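Equipment diary: planning the suturing bench

Jan 18, 2022

Print this page | E-mail this page

The morning was given to the capital plan for the Willport training laboratory. The sum set aside does not cover both a second instrument arm and a full year of consumables, and a decision is required before the March round.

Two offers are on file. Avik proposes an outright purchase, with needle drivers replaced after 40 uses. Naveo proposes a lease, with drivers rated for 50 uses and a service visit included. The Toma bid was set aside, as its delivery period runs past the end of the budget year.

In the afternoon the author attended the bench to see what the work asks of the instruments. 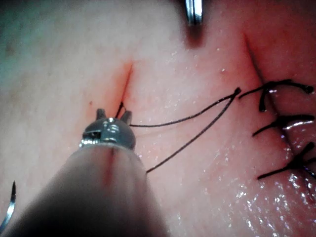
Interrupted stitches in dark thread, with the metal jaws at work close to the tissue.

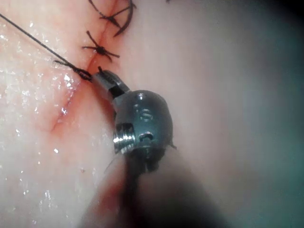
Points for the budget

1. Drivers. The jaws and wrist joint carry most of the wear. The plan should allow for eight drivers in the first year – the earlier draft left the number open.

2. Suture. Thread is to be ordered by the box and charged to teaching, and no longer to equipment.

3. Wrist cameras. Spare lens covers are missing from both offers. A written price has been requested from each firm.

4. Service. The Avik contract is priced separately and must be added before the totals are compared.

The revised sheet will go to the finance office once the prices for the covers are received.

Share (8) | Comments (0)

This site uses cookies. By continuing to browse, you accept their use.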